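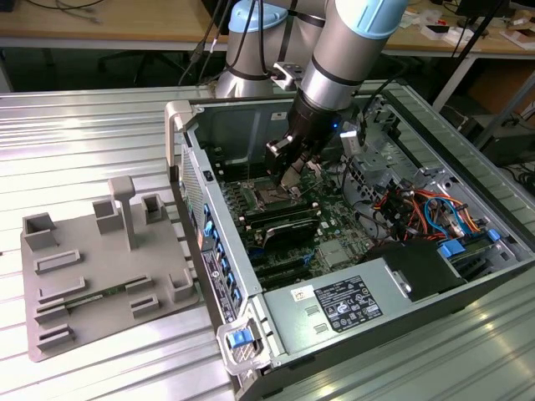 Fig. 1 - La cellule Skatik : bras collaboratif au-dessus de l'unité centrale, plaque porte-pièces imprimée en 3D à gauche.

Séance 4 - Mise en service et entretien de la cellule
Cours d'Abhishek Tripathi

Une très belle séance, car on met enfin les mains sur la machine ! Avant tout mouvement, on fixe la plaque, puis on enregistre le point d'approche au-dessus du socket. La barrette mémoire se pose dans les supports à fentes. Premier passage toujours à vide, vitesse réduite à 14 %.

Les câbles sanglés le long du bras méritent un vrai coup d'œil - un brin trop tendu se fatigue vite au poignet.

Vient ensuite la pince Robotiq. Biellettes et vis à six pans creux se contrôlent bras arrêté, toutes les 600 heures. On passe un chiffon sec sur le carter, on cherche le jeu à la main, et on note tout dans le carnet.
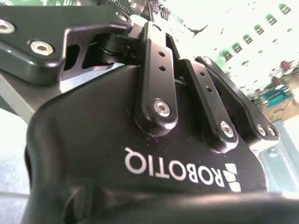
À préparer pour la séance 5
Relire la fiche Ostitard et apporter son relevé de points.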